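The Case for the Small Developer Meeting

7 min read

Most organizations that build software for other developers reach a point at which someone proposes a conference. The proposal usually arrives with a venue, a keynote schedule and a budget that would cover the documentation team for a year. It is the position of this essay that most such proposals should be declined, and that the money and effort should go into smaller, more frequent working meetings.

I do not write as an opponent of gathering. I have helped to organize developer events since the early years of Hestbridge, the scheduling toolkit on which many of our readers depend, and I have seen what a room of capable people can accomplish in an afternoon. My objection is to scale, and to the assumptions that scale brings with it.

What the large event is for

A large conference serves the organization that sponsors it. It provides a date by which features must be finished, an audience for their announcement and a reason for the press to write about them. These are legitimate purposes. They should be stated plainly in the budget request, under marketing, and judged by the standards that apply to marketing.

The difficulty begins when the same event is presented as training. At the last Hestbridge annual conference there were 1,065 registered attendees. The sessions described as hands-on were held in rooms arranged in rows, with one instructor and no assistants. Attendees watched a person type. Those who fell behind in the opening exercise stayed behind, and the survey forms collected at the door recorded a high level of satisfaction with the lunch.

Rhonda Fortin, who managed the technical program that year, later reviewed the support requests sent in by attendees during the following quarter. The questions were the same ones they had been asking before they came. Her memorandum on the subject was circulated in June and deserved a wider readership than it received. It recommended that no session be called a workshop unless each participant left with working code on his or her own machine.

The alternative in practice

The Inach user group offers a useful comparison. Inach is a modest library for message queues, maintained by a small team and used mainly by people who would prefer not to think about message queues at all. The group meets for a single day, with 14 participants and 2 maintainers. There is no keynote. Each participant submits a problem in advance, and the day is spent on those problems.

I attended one of these meetings as an observer. The morning was given over to a fault in retry handling that Yabsira Hailu had brought from her own company's order system. It took nearly three hours to reproduce. By the standards of a conference program this would be counted as a failure, and a session chair would have ended it after forty minutes. Instead the maintainers found that the published guide described a default setting that had been changed two releases earlier. The guide was corrected before the afternoon session began.

Barış Erdem, one of the maintainers, told me that he regards these meetings as the most reliable source of corrections the project has. Bug reports tell him what broke. Sitting beside a user tells him what that person believed the software would do, and the gap between the two is where most of his documentation work now comes from.

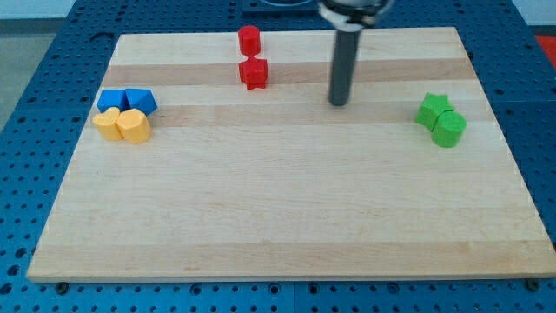
Objections

Three objections are commonly raised, and each deserves an answer.

The first is cost. A meeting for a handful of people appears expensive when the maintainers' time is divided among so few. The calculation changes once the preparation for a large event is counted honestly. Speakers at the Hestbridge conference were asked to submit slides four times before delivery. Engineers were withdrawn from ordinary work for weeks to prepare demonstrations, several of which were never shown. A program of small meetings requires a room, a dependable network connection and a person to answer mail.

The second is fairness. Small meetings can become private clubs, and this danger is real. Hortensia Medina has argued, in discussions of the Javier plugin community, that places should be assigned by lot among those who submit a suitable problem, with no preference for past attendees. I agree with her, and would add that notes from every meeting should be published within 7 days, including the problems that were left unsolved.

The third objection is the strongest. People attend large conferences to meet one another, and some find employers, collaborators and friends there. Chaltu Mamo has made this argument to me more than once – she found both of her business partners in a registration line – and I do not dismiss it. I would only observe that the hallway is seldom given any room in the schedule. If conversation is the chief benefit, the organizers should provide long breaks, chairs and quiet, and should reduce the number of talks accordingly.

What sponsors should do

An organization with an established annual conference need not cancel it. It may hold the event every second year and direct the savings to regional meetings in the year between. The developers of Lullier have adopted this pattern, and their product announcements are now made in writing, on the day the software is ready, with the documentation already in place.

Those without a conference should be slower to start one. Before a venue is reserved, the sponsoring team should be asked to hold four small meetings and to publish what was learned at each. Should the team then still want a stage, it will at least know what its users would like to hear from it.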